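In Praise of the Half-Hour Visit

My grandmother never once, in all the years I knew her, telephoned a person before going over to their house. She put on her good cardigan, took whatever was under the dish towel on the counter, and went. If the people were home, she stayed half an hour. If they were out, she walked back and we ate the thing under the dish towel ourselves, and I will admit that as a child I was often rooting for them to be out.

I have been thinking about her because of something that happened in February, on a Monday, when there was a knock at my door at four in the afternoon and I did what I suspect a good many of you would have done. I froze. I stood in my own kitchen with a spoon in my hand, wondering who could possibly be dead. It was Huiling Yin from two streets over, with a jar of pickled radish and nothing whatsoever to tell me. She had made too much, she said, and it was on her way. It was on her way to nothing – she had walked over on purpose, bless her, and was too polite to say so.

She stayed for half an hour. We talked about her knees and my gutters and whether the bakery on Baloch Street had changed its rye (it has, and for the worse). I apologized for the laundry, and she moved a stack of it over so she could sit down. When she left I felt better than I had in weeks, and I had not known until then that I was feeling poorly.

Now, I do understand why we stopped doing this. People work odd hours. People nap, or are on a call, or have finally gotten the baby down. A text ahead of time is a kindness, and I'm not going to pretend that my grandmother's habits suited everyone, least of all my Aunt Dolly, who used to hide in the pantry. But somewhere along the line the little courtesy of asking first grew into something much bigger. To see a friend who lives 6 minutes from me, I now exchange messages for two weeks. We compare calendars. We settle on a Saturday brunch, and then one of us gets a cold, and we begin all over again in the spring.

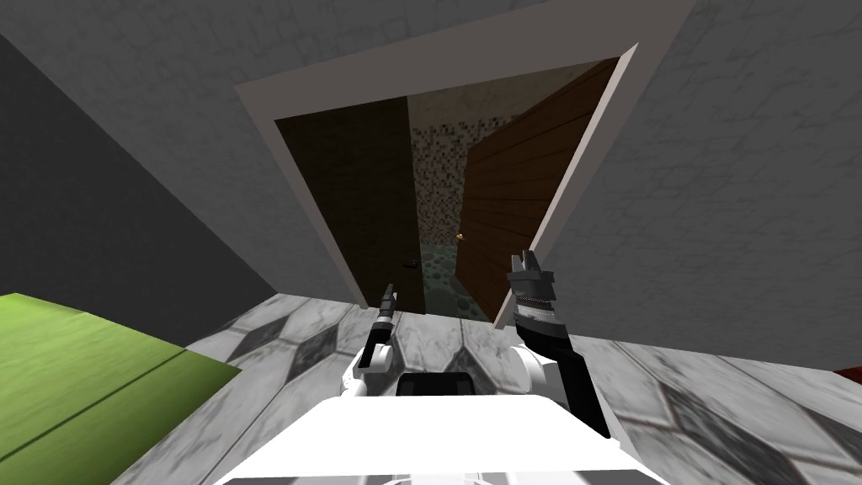 And when we do manage it, the visit has been planned for so long that it has to be worth the trouble. There must be a meal, and a clean bathroom, and I have to have news. I don't always have news! Most of my life is not news, and neither is most of yours, I imagine, and it's a pity to have friends who only ever get the announcements.

The town of Sirkinau, where I grew up, had 154 houses when I was small, and I could have told you what was for supper in a good number of them. That was partly nosiness, I grant you. But when my father was laid off from Kulteck, my mother didn't have to compose a message about it. Somebody stopped in to return a pie plate, saw her face, and stayed to peel potatoes. I have tried to imagine how she would have handled it with a calendar, and I don't believe she would have told a soul.

My friend Hammad Rind thinks I'm being sentimental, and he may be right. He is a private man who likes his evenings, and he pointed out over the fence that a visit you can't refuse isn't much of a gift. I've turned that over quite a bit since. My answer, such as it is, is that the old way had its own rules for refusing. You could come to the door with your coat on. You could say you were just sitting down to eat, and the caller would hand over the plums and go home, and there were no hard feelings because nothing had been arranged in the first place.

So I've started doing it again, in a small way. I've picked two people who I'm fairly sure won't mind, and I go by in the late afternoon, with something in my hands, and I keep my coat on until I'm told to take it off. One of them looked terrified the first time. The second time she had the kettle on before I'd finished wiping my feet.

Hammad I still text. But last week he came around with a bag of lemons, at ten past five, without a word of warning, and stayed until it was dark.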